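Clinstead Sewing and Mending Group
Minutes, March 2024

I'm doing the notes again as Kulap Jaidee has the scissors and won't put them down! Eight of us came, two sent apologies.

Last minutes: agreed, once we'd fixed the spelling of Pongsiri (sorry, my fault in January).

Mesh and clear plastic: we spent most of the evening on this. The pale grey mesh is lovely stuff but it does billow when you try to lay it flat, and the clear plastic slides about on top of it. Kulap wants clips, I'm for tacking stitches. We'll try both on offcuts before anyone goes near the good piece.
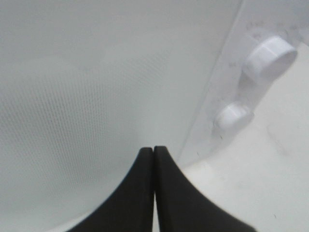

Bondano can do us another 30 metres of mesh at the same price, and Flero are still waiting to hear about zips. I said I'd ring them both (again). Everyone was happy to order the mesh now and leave the zips.

Storage: the plastic is to be rolled from now on, never folded, please. The creases are a nightmare to get out.

Any other business: Kulap asked for more pins. Agreed, one box.

Next meeting same place, bring your own thread.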